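Home About Cars Archive Contact

Second winter with the Prieto

I've had the Prieto convertible for just over a year now, so it seemed time to write down how it has been to live with. I bought it from a man in Bedness last November, when nobody else wanted to look at an open car and the price had come down twice. It had done 35 thousand miles and had a full service book.

The roof was what worried me most. It's a fabric one with a glass rear window, and the previous owner had kept the car outside. So far it has let in water once, at the top corner of the passenger door, and that was a perished seal. The part took nine days to arrive. Telmo Bravo at the garage in Altby fitted it while I waited and charged me £213 for the seal and the labour together. He also cleared the drain holes behind the seats, which were packed with leaf mould. If you own one of these, do that every autumn. You need a bit of stiff strimmer cord and ten minutes a side.

The engine is the smaller of the two they offered. On paper it is slow, and on the dual carriageway to Rurham you do notice that the last bit of overtaking speed isn't there. On the back roads I don't miss it. The car is light at the front and turns in well, and the gearbox is the best I've used - short throw, no baulking when cold. I drove Halima Muriithi's bigger-engined one for a weekend in the summer and gave it back without any regrets. Hers pulls harder out of corners but feels heavier over the nose, and it drinks petrol.

Tyres next. The car came on a mixed set, two good ones at the back and two cheap ones at the front, and in the wet it pushed wide at every roundabout. I put four matching tyres on in the spring for £384 fitted, with the tracking done at the same time. That made more difference than anything else I've spent money on.

Running costs for the year, leaving out fuel, came to £2185. That includes insurance, tax, the tyres, the seal, a service and a new battery. It's more than I paid to run the old hatchback, though the hatchback was getting to the stage where it would have needed a clutch.

Things I don't like: the boot is a silly shape and won't take a normal suitcase with the roof down. The heater is either off or roasting. The driver's seat has started to creak, and I haven't found out where from yet. Wind noise above 60 is tiring, so for longer trips I take earplugs.

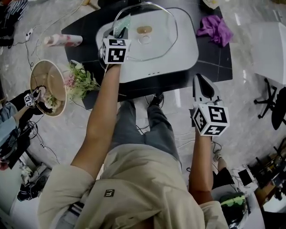 The creak may be the seat runner, which Halima had on hers, and a bit of grease cured it for a few months. I'm booked in with Telmo on Friday for the brake fluid, so I'll ask him to have a look while it's up on the ramp.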